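Workshop notebook, Herkcombe
October, started writing 7:40 in the morning

Subject: table finish, second round of tests with the Pladine oil

Continuing from the last entry. The panels have now rested overnight in the back room and I can compare them. I write down everything, also the small things, because last time I trusted my memory and then I could not say which panel had received the thinner coat.

The problem is the same as before. The customer in Carroll wants a pale table that stays pale. Every oil we have makes the wood more yellow, and the water-based lacquer keeps the color but she finds it cold under the hand. I understand her. I also don't like to eat my breakfast on lacquer.

Panel A: Pladine natural, one coat, wiped off after 37 minutes. It was meant to be 30 but the phone rang. Color is good, a little warmer than raw wood. The surface feels dry at the ends. A drop of coffee left for the time of a short lunch made a ring, weak but I can find it with the side light.

Panel B: Pladine natural, 2 coats, sanding between with the gray pad. Better against coffee, no ring. The color went toward honey more than I wished. Near the window it looks acceptable, under the ceiling lamp it looks like an old school desk.

Panel C: Pladine with white pigment, one coat. The white collects in the open grain and draws the lines too strongly. In one corner I did not wipe enough and there is a cloudy spot. My mistake, the product is not guilty.

Panel D: the Clistedetti soap finish, which I had not tried before. You dissolve the flakes in hot water, let it cool until it becomes like a thin yogurt, and put it on with a cloth. The panel stayed almost the color of raw wood. It raised the fibers very much after the first pass, so I had to sand again. After that it was pleasant to touch, like a washed floor. Against coffee it is weak, the ring stayed until I washed the panel with more soap.

Grain direction matters more than I expected. When I look along the lines the surface seems darker, and when I turn and look across them it seems lighter. For this reason I will compare panels only if they lie in the same direction, and only from the same side of the bench. I have made a pencil arrow on the back of each one.
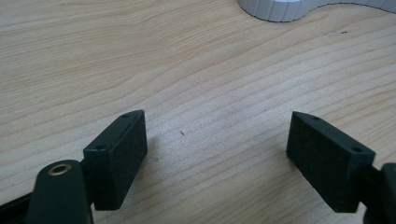
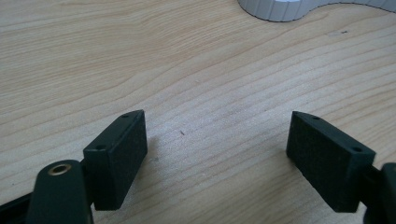 Light wooden tabletop, wavy grain, both views.

Sanding notes. For the panels I stopped at 180 for the oil and 240 for the soap. With 240 under the oil, the wood did not drink enough and the first coat stayed sticky on top. I tried one small offcut at 2000 only from curiosity. It became like glass and the oil just sat there in beads, so please do not repeat this, it was a waste of paper.

For the edges: the end grain takes twice as much oil and becomes darker than the top. I now wet the ends with thinned oil first and wipe immediately, and then do the normal coat. The difference is smaller, but still present. On a round corner you can see exactly where it begins.

Rags: all used oil rags go flat over the line outside, or into the metal bucket with water and the lid closed. Yesterday evening I found one folded on the bench. It was mine. Please be more strict than me.

Costs, short version. One coat of Pladine natural on a table of this size uses 90 ml, if I pour on the middle and spread with the white pad. With a brush it was much more, and most of it ended up in the rag. The soap costs almost nothing but takes half a day of my attention.

What I think now. For Carroll I would propose one thin coat with only a little white pigment, mixed by us from C and A, and then the natural one over it, wiped very dry. I have not tested this mixture. If the color is still too yellow I will offer her the soap, but with a written sheet about washing, and I will say clearly that coffee leaves marks.

To do:
Mix one part of the white to three parts natural, new panel E, same board as A.
Ask Clistedetti if the flakes become bad in a damp room. Our bag has lumps.
Order gray pads, the last one is finished.
Look at A and B again next week in daylight, before lunch, arrows toward the door.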